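Home Talks Notes Archive Contact

Why old footpaths bend: speaker notes

Slide 1. Title. Let people settle. Say hello, thank the hall for the tea, and get straight on with it.

I want to start with the path from Noncombe to Foltby, because it's the one that got me hooked. On the map the two villages look like near neighbours. Draw a ruler line between them and you'd be there in no time. Walk it and you wander left, double back by a wall, go through a gate that seems to face the wrong way, and come into Foltby from the far side (past the pond!). I must have walked it for years before I thought to ask why.

Slide 2. The map. Give them a moment to find the church.

The first big bend is the ground. Stand there in February and you'll understand it through your boots. The straight line runs over the wettest bit of the valley, and the path goes along the edge where the rushes stop. People carrying eggs and butter to market had no wish to go in up to the knee, so they kept to the dry side, and their feet made the line we still follow.

Slide 3. The Eder. Point out the old ford, then the footbridge 684 paces upstream (my paces, I've got short legs).

I love this bit. The bridge came long after the ford, and the path had to move to meet it, but the old way down to the water never quite went. You can still find it in low evening light as a dip in the grass. So there are 2 paths here, one on top of the other, and most walkers only ever know the newer one. Ask for a show of hands: who has crossed at the footbridge? Who has noticed the dip?
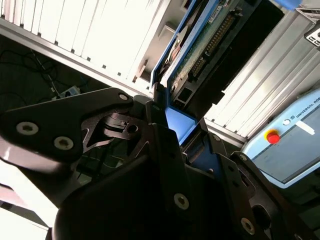 Surely the farmers just moved the paths to suit themselves, Foltby walkers have put to me more than once, and half those bends are nothing but somebody's grandad not wanting people near his cows. Fair point, and some of them are! The kink behind Cludaton is exactly that sort of thing. The path runs true for 900 yards, meets a field corner and then goes all the way round two sides of it. The hedge there looks younger than its neighbours to me, fewer kinds of shrub in it, and I'd bet the field was closed in and the walkers sent round. I can't prove it yet. If anyone has old deeds in a drawer, please come and find me at the break.

Slide 5. Hedges. Pass the hazel and the field maple round. Don't let it run on, last time this took up the whole middle of the talk.

Slide 6. Gates and stiles. A stile set at an odd angle to the path is a lovely clue. It often faces the way people used to come. Stand with your back to it, look straight out, and see what you're looking at: a chimney, a gap in the trees, the church tower at Noncombe.

Slide 7. Try it yourself. Pick a path you know well, walk 100 steps, stop and look back. Do it again from the other end. Bring a pencil.

Questions. If it goes quiet, ask which bend near them makes the least sense. Lights back up before the tea.

Shares 2 Comments 0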